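In Praise of the Badly Torn Snack Bag

I love a snack bag, and I love it most once it has been opened. The Cervantes household of my childhood (we were six at the table and never enough chips) tore bags any old way, down the side, through the lettering, and I have never seen a good reason to change.

People will sell you clips for this. I own 50 of them, a set from Pravik, and they're perfectly nice clips! But a rip has character. You get that flash of silver lining under the color, the crinkles, the corner sticking out like a bent ear. And I'll pick up anything in a green bag, even when I can't read a word on it.
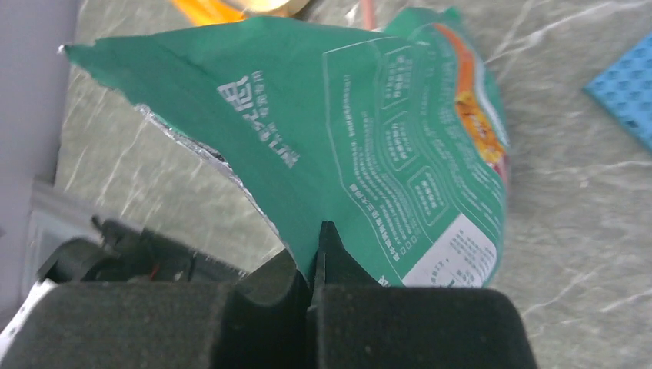
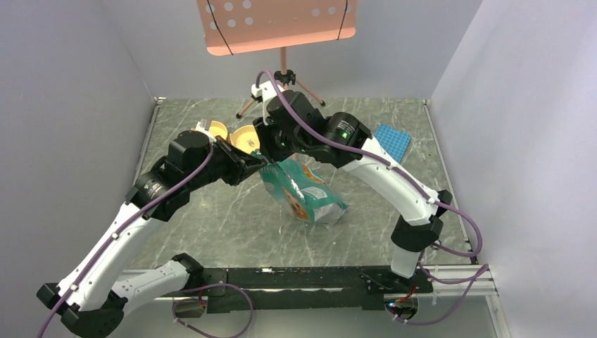

Teal-green, with white printing, and held up off the floor.

What the packaging does so well

Look how much goes onto a thing we throw out in 2 minutes. Big white characters running up one side, tiny print packed into a panel with smaller boxes inside it, a band of orange and red down the edge. Somebody fussed over that! I'd rather read the back of a bag than most magazines, and at the Grinomano market I have held up the line doing it.

So tear it however you like, pour the rest in a bowl, and flatten the bag out for a proper look before it goes in the trash.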